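3.2 Surface wear and the position of small parts in open metal bins

In the previous section we described how the parts are stored when they arrive at the workshop. We now turn to the bins themselves. In the literature on small-part storage the bin is mostly treated as a simple box with fixed measures, and its surface receives little attention. Our own visits to the Stondlow workshop gave us a different impression. A bin which is used every day changes slowly, and these changes have an influence on where the parts come to rest and how easily they can be taken out again.

The bins at Stondlow are of open type, made of grey metal, and they are placed on ordinary tables at a height which suits a standing person. They were bought together from the firm Šindelář and have been in use for 7 years. During this time they were not repainted or repaired. According to the workshop book, the surfaces were only wiped with a cloth at the end of the working day, and now and then washed. For our purpose this is a fortunate situation, because the wear we find is the wear of normal use, without later treatment.

We were interested in three regions of the bin: the walls, the slope under the rear wall, and the flat floor. These regions are touched by the parts in different ways. The walls are met mostly by accident, when a part is dropped too far to one side. The slope is met more often, and usually with some sliding. The floor carries the parts for the longest time, but most of this time they do not move. One could therefore expect that the slope shows the strongest marks, although it is not the place where the parts are stored.

This expectation was confirmed in all 4 bins we inspected. The slope had lost part of its light finish, while the floor had many small scuffs but no comparable patch. Figure 4 gives a view of one of the bins with a small number of test blocks in it.
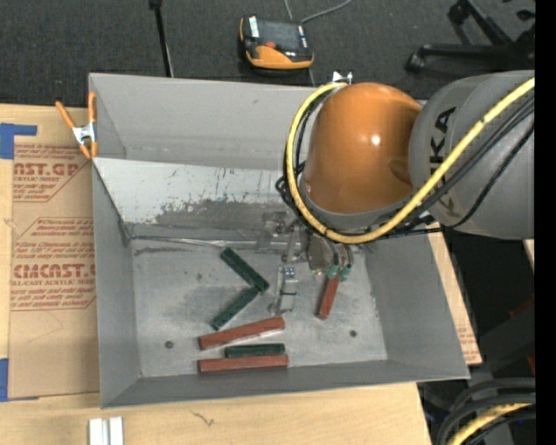 This page was last modified in October 2020

Figure 4. Open metal bin on its table, with green and reddish-brown blocks on the floor. The dark grey patch on the slope is the region where the finish has rubbed away.

The patch in Figure 4 is typical for the group. It is darker than the pale metal panel around it, and scratches can be seen on the panel as well. The floor in front has a mottled grey look, with dull smudges. In such a bin the eye can find the reddish-brown blocks without difficulty, but the dark green ones are closer in tone to the worn metal. We will come back to this point in Section 3.4, where the colours of the parts are discussed.

We propose to speak of "slope wear" for the dark patches and of "floor wear" for the scuffs. The two kinds should be kept apart also in the reports of the workshop, where until now only the word "scratched" was used for both. A reader of these reports cannot know if the bin has a few harmless lines on the floor or if the finish of the slope is gone. In the older reports from Stondlow we had for this reason to leave out a good part of the entries.

To judge how much the wear matters, we compared a used bin with a new one of the same model. The same test blocks, produced for us by Priltoler, were let go by hand from the upper edge of the slope, one after another, and we noted if the block reached the floor or stopped on the way. In total 400 drops were made, divided equally between the new and the used bin. The blocks were taken in mixed order of colour, and the person who let them go did not know which results we expected. After every drop the block was removed, so that it could not stop the next one.

In the new bin almost all blocks slid to the floor and came to rest close to the foot of the slope. In the used bin more blocks stopped early, and those which did so had mostly turned a little before stopping. We believe that one end of the block was held back by the rough surface of the patch while the other end was still on the smooth finish. The block then turns around the slower end. When it leaves the patch it often lies at a slant to the walls, and it stays like this on the floor – a rough floor does not let it settle further.

For the person who takes out the parts, a slanting block is not a problem if it lies alone. The fingers have place on both long sides. It becomes a problem when several blocks touch each other, or when one of them lies against a wall. In this case the block has to be pushed free before it can be lifted, and the workers whom we watched did this without thinking, with one finger. When we asked them later how often they had to push, they gave much lower numbers than we had written down. It is known from other kinds of manual work that people do not remember such small movements well.

The form of the side walls also plays a role. In the model from Šindelář the right wall flares outward, and this gives the hand more room at that side. Right-handed workers liked this and left-handed workers mentioned it as a fault. We did not have enough left-handed persons in our group to say more. A second model, from the firm Cetness, has straight walls on both sides and was judged equally by all, but it was in use at Stondlow only since September and showed almost no wear. It was therefore not included in the comparison.

There is one more detail which we did not expect to be of importance. Where the slope meets the floor, the metal forms a narrow seam. In a new bin the seam is so flat that the parts pass over it. In the used bins some dust had collected along it, and small blocks with sharp edges were stopped there for a moment before they moved on. The effect was found with more than 3 of the block sizes from the Priltoler set, and it was strongest with the shortest blocks. Washing the bin made it smaller but did not remove it completely. We think that the edge of the seam itself has become uneven, but our tools were not good enough to measure this.

Some limits of the comparison must be named. The new bin and the used bin were of the same model but not from the same delivery, and we cannot exclude that the finish was changed by the maker in between. The blocks were let go one by one, while in daily work the parts are often poured in from a box. When many parts come down together they push each other over the patch, and the influence of the surface is then probably weaker. Finally, we used only blocks with straight edges. Round parts will roll, and for them the slope wear may have no meaning at all.

With these limits in mind, we suggest that the condition of the slope should be noted whenever results from different bins are compared. It is enough to write down if the patch is absent, small or large, and on which half of the slope it lies. For the floor a note is needed only when the scuffs can be felt with the fingertip. In the following section we use this simple scale for the bins at Stondlow and look at the time which is needed to empty them.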